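Subletting a Desk at Trurholm: Frequently Asked Questions

Updated July
By the Trurholm front office

What is Trurholm, exactly?
A former button warehouse with desks in it. We rent those desks by the month to people who can no longer work in their kitchens. There are 50 desks on two floors, a meeting room called Claltedau (the previous tenants left the sign up and it's bolted on), and a kitchen with strong views about fish.

How much notice do I have to give?
One calendar month, in writing. Telling someone at the coffee machine that you're "thinking of maybe moving on" doesn't count, although it will be repeated to everyone by lunch.

Can I pass my desk to a friend while I'm away?
Yes, for up to 26 days in a year. Fill in the sublet form first. Your friend gets the desk, the chair and the Wi-Fi. Your friend doesn't get your mug shelf, your voting rights on the thermostat, or your parking spot, which you don't have either.

Do I get a key?
You get a code. If you forget it, call the office between 9 a.m. and 5 p.m. If you forget it at 11 p.m., take it as advice from the building.

The alarm went off and I pushed every button. What now?
Punch in 1266 followed by the star key, which resets the panel in the lobby but doesn't open anything, so please don't get excited. Then call Angelovski, the alarm company. Their number is taped inside the fuse cupboard. They'll ask for the site password, and it's on your welcome sheet, which you've lost. Ask us for another one.

What kind of tables can I rent?
Desks come in one size. Big tables are rented separately, by the half day or by the month, and the waiting list moves at the speed of a glacier with a bad knee. Whatever you bolt, clamp or stand on a table has to come off it by the end of your rental, and the surface should look the way it did when you got it. We do check. 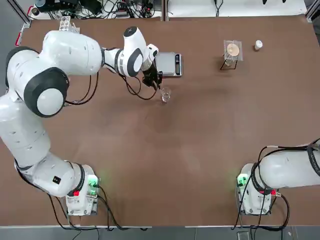
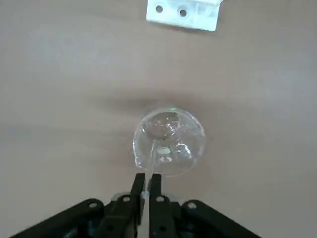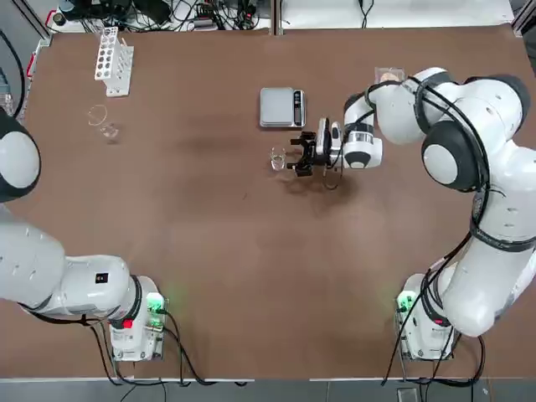 Tabletops and things on them.

May I drill into a big table?
No. Clamps are fine if you put something soft under them. The last person who asked "even a tiny hole?" got the same answer.

Who cleans?
Pradness comes in on Friday evening and does the floors, bathrooms and kitchen. They don't touch desks or tables, even if you leave a note, even if the note has a smiley face on it. Wipes are under the sink.

Is the Wi-Fi any good?
Upstairs, yes. Downstairs, mostly. In the phone booth it drops out whenever the door is closed, so you can have privacy or a connection. We've had 2 electricians look at it and they disagreed with each other at some length.

Can I bring my dog?
One dog per floor per day, booked on the sheet by the stairs. Please don't book a day "just in case" you have a dog by then.

What about noise?
Calls over ten minutes go in the booth or in Claltedau. Headphones are the normal way to listen to music. Humming is legal but noticed.

Why was I charged for Claltedau when I didn't use it?
Because you booked it and didn't cancel. Cancel by 4 p.m. the day before and it costs nothing. We do refund people who were really sick. "Sick of the client" has been tried.

Can I have mail sent to the building?
Letters, yes. Parcels, yes, if one person can lift them. Put your desk number on the label or it goes on the windowsill with the others, some of which predate the current carpet.

How do I get my deposit back?
Hand in the sublet forms if you have any open, clear your shelf, and leave us your bank details. The money goes out at the end of the month after you leave. Asking daily doesn't speed it up, but we'll always write back.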